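In defense of the snack bin

I have been told more than once that my snack bin is childish. My brother-in-law Keir Baxter said it looked like something from a preschool, and he said it with his hand in it, going for the last of the peanut crackers. So I feel I should stand up for the thing.

My snack bin is a see-through plastic box with no lid. Everything that comes into this apartment in a wrapper is supposed to go in it, and that's the whole system. It has lived on top of the fridge, on the floor of the coat closet, and for one bad month on the back seat of the car (never do this in July, I lost a whole bag of chocolate raisins to one solid lump). These days it mostly sits on a shelf by the kitchen door where anybody over four feet tall can see into it.

And seeing into it is my entire argument! I grew up in a house with a deep cabinet. You know the kind. My mother bought crackers, put them in the front, and whatever was already in there got shoved toward the wall until it became history. When we cleaned that cabinet out I found a tin of Turkitz wafers with a price sticker that said 89 cents and a contest on the label that closed in 2000. I'm not proud to say I opened it. They smelled like a crayon.

People will tell you to decant. My friend Sandamali Cassim decants. She has matching jars with a label on every one, and when you go to her place for coffee you get your almonds out of a jar that says ALMONDS, and it is lovely, I mean it, I always leave wanting to go home and scrub something. But she'll admit that the jars cost almost 70 dollars and that half the family walks right past them. Kids don't want a cookie from a jar. They want the packet. They want to tear it with their teeth after you've told them to use scissors.

I'm with the kids on this one. A wrapper tells you what it is and when it goes bad, and it's usually the right amount for one person on a couch. It's also cheerful. Somebody was paid to make that bag of Fallinano puffs look exciting and I would like to get my money's worth.

Now, sorting. I do it on the bed. I know how that sounds, and Gavin, my husband, has opinions about crumbs, but the kitchen counter is two feet wide and has the toaster on it. A bed is the biggest flat surface most of us own. You can spread everything out, get a good look at what you've got, and nothing rolls onto the floor. The bedspread goes in the wash anyway. I also think you make better decisions about a granola bar when you've taken it out of the kitchen and put it down on a field of flowers. It has to justify itself there. 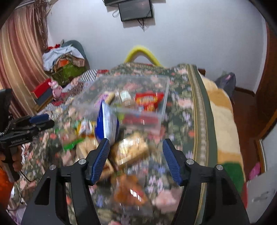
Snack sort on the green bedspread, some in the bin and some still out.

The rules, such as they are. Flat things lean against the side so you can flip through them like records. Anything soft, like a bun or a pastry, goes in last and on top, and I learned that one by way of a flattened Quintela honey roll that I ate with a spoon. Open bags don't go in at all. If it's open you finish it or you clip it and put it somewhere else, and I'll let you guess which one happens at my house.

I don't make sections. I tried dividers once, the little Dravholm ones that click together, and they lasted 2 weeks before somebody stuffed a family-size pretzel bag across three compartments and popped the whole grid. Sweet and salty can share. Digging around a bit is part of the fun, and sometimes you go in for chips and come out with fruit leather and feel like a better person.

The one real complaint I'll accept is that a clear bin makes you eat more, because there it all is, looking at you. Okay, sure, I probably do have a cookie I wouldn't have had if it were behind a door. But I also buy less. I can stand in the doorway with my shopping list and see that we are fine for crackers, and the old cabinet never once told me we were fine for crackers. Keir's house has a cabinet, by the way. He has four open boxes of the same cereal bar in there. I've seen them, and I've offered him my spare bin, and so far he says he's thinking about it.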